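# Chapter 7: Arranging Stems in Small Vessels

Chapter 6 covered vessels with a mouth wide enough to hold a frog or foam block. Small vases allow neither. The stems are held only by the rim, the base and each other, and the arranger has to plan for all three points of contact before the first stem goes in.

## 7.1 Terms

*Fill height* is the length of stem inside the vessel. *Rise* is the length above the rim. *Spread* is the widest distance across the flower heads. All three are measured in millimeters.

The Greenwood method sets rise first and cuts every stem to suit. The Kiron method starts from spread and leaves the outer stems long, to be bent at the rim. Greenwood is faster with real flowers. Kiron is usually preferred for artificial ones - a wired stem keeps its bend.

## 7.2 Weight and tipping

A light vase with a high rise tips easily. In the Jevville trials, 532 arrangements were set on a flat surface and pushed at the rim with a force gauge. Of these, 40 fell at the lowest setting. Glass vessels are treated separately in Section 7.4.

## 7.3 Color matching

Where vase and flowers share a color, the outline of the group is read before its parts. Spacing errors then become easier to see.
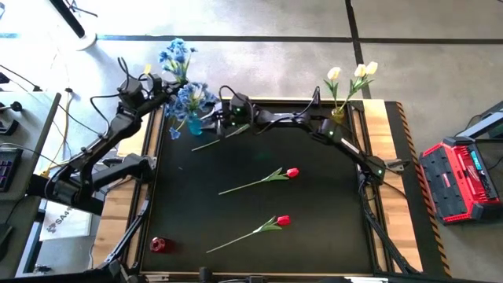
Tomell objects to teaching the matched scheme first, on the grounds that beginners learn spacing sooner when each flower head differs in color from its neighbor. The objection has merit for mixed bouquets. For a single-color group, work through Exercises 1 to 4 before reading on.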